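掛け布団カバー、洗った後の戻し方どうしてる?

1 名前:Vilela
連休明けに客用のベッド一式洗ったんだけど、カバーに布団を戻すのが毎回地獄。
角が合わない、中でねじれる、気づいたら横向きに入ってる。
シーツは別にいいの。ボックスシーツだから四隅かぶせて終わり。問題は上に掛けるやつ。
みんなどうやってる? 時間かけたくない派です

2 名前:Darkasora
裏返しにして、中から手つっこんで布団の角つかんで、そのままひっくり返す。以上
慣れたら2分

3 名前:Vilela
>>2
それ何回もやった。片方の角つかんでる間にもう片方が逃げるんだよ…
腕短いからかも

4 名前:Hinotitz
カバーの中に紐ついてない? 8か所くらい結ぶやつ
あれ先に結んでからひっくり返せば逃げない

5 名前:Vilela
>>4
ついてない。安いやつだから。
自分で縫い付けるのもなー、めんどい

6 名前:Zomum
紐なしなら洗濯ばさみ。足側の角2つ留めてから振る。
うちはそれで困ってない。外し忘れて寝て痛かったことはある

7 名前:Fernanda Fonseca
私は巻く派。裏返したカバーの上に布団を重ねて、頭側からくるくる巻いて、最後に口のとこで返して、ほどく。
床が広くないと無理とか言う人いるけどベッドの上で出来ます 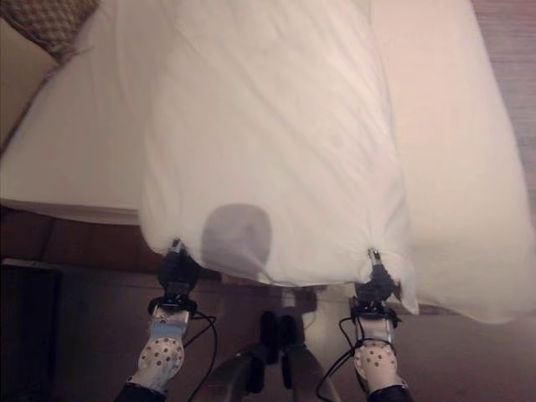

で、巻くにしても振るにしても、裾を持つ位置が大事だと思う。端っこギリギリを持つと真ん中がだらーんとなって空気が入らない。
少し内側を両手で持って、ばさっと。
マットレスより足側に立ってやると楽。横からやると左右どっちかに寄る

8 名前:Darkasora
>>7
巻くやつ動画で見てやったけど普通に時間かかった。巻いてほどく手間いる?
振れば入るよ

9 名前:Fernanda Fonseca
>>8
軽い羽毛ならそう。うちの冬用は重いから振ると肩やられる

10 名前:Hinotitz
振る派に聞きたいんだけどホコリすごくない? 朝日でみると絶望する

11 名前:Darkasora
>>10
窓開けろ

12 名前:Zomum
というか皆足側どうしてる? 長めに垂らす? マットレスの下に折り込む?
うちは夫婦で割れてる。

13 名前:Subira Muli
垂らす派です。
折り込むと足がつっぱって寝つき悪いので。ホテルみたいにピシッとしたのは見た目はいいけど、結局夜中に蹴って出してる 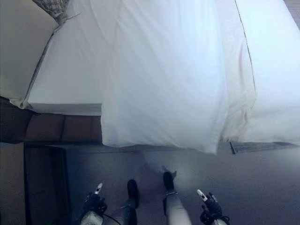 垂らすときは先に枕側の位置を決めて、足側は余った分だけ下げる。逆にすると肩が出ます。
左右は後から微調整。片側だけ引っぱると反対が上がるから、足元の真ん中あたりを持ってちょっとずつ。
あと裾がガタガタでも気にしない。どうせ寝たら崩れる

14 名前:Zomum
>>13
垂らしすぎると掃除機かけるとき吸わない? ずぼぼって

15 名前:Subira Muli
>>14
吸う。かける前にベッドの上にはね上げてる

16 名前:Hinotitz
私は折り込まないと無理。冷え性だから足元に隙間あるだけで起きる。
垂らすのは夏だけだな

17 名前:Vilela
折り込みたいけど、マットレス持ち上げるのが腰にくる…
足側だけならまだしも横は無理

18 名前:Darkasora
横まで折り込む人いるのか。寝袋じゃん

19 名前:Hinotitz
>>18
寝袋最高だが?

20 名前:Fernanda Fonseca
折り込みは干すとき全部引っこ抜くのが面倒でやめました。
毎朝めくって湿気とばしたいし

21 名前:Vilela
>>7 のベッドの上で巻くやつ、今やってみた。
1回目、カバーの口を頭側にしてて失敗。口は足側なのね、書いといてよw
2回目で入った。角も合ってる。10分かかったけど

22 名前:Fernanda Fonseca
>>21
すまん口は足側です。布団の端と口の反対側の角を合わせてから巻く、が正しい

23 名前:Darkasora
10分て。振れば2分なのに

24 名前:Vilela
>>23
振って35分格闘した人間もいるんですよ
ちなみにシワはどうしてる? 干したあと畳んで置いといたら筋がくっきり

25 名前:Zomum
霧吹きして手でのばす。アイロンは枕カバーだけ。
でかいのにアイロンかける気力ない

26 名前:Hinotitz
乾燥機からすぐ出す。放置するとアウト。それだけでだいぶ違う

27 名前:Subira Muli
ちょっと湿ってるうちに竿にかけて裾を下に引っぱっとくと筋つきにくいですよ。生乾きで布団入れるのはダメだけど

28 名前:Vilela
うち乾燥機ないから >>27 でいく。
とりあえず今日のは霧吹きしてみる。あと洗濯ばさみ買ってくる、留めてから巻けば最強な気がしてきた

29 名前:Zomum
外し忘れに注意な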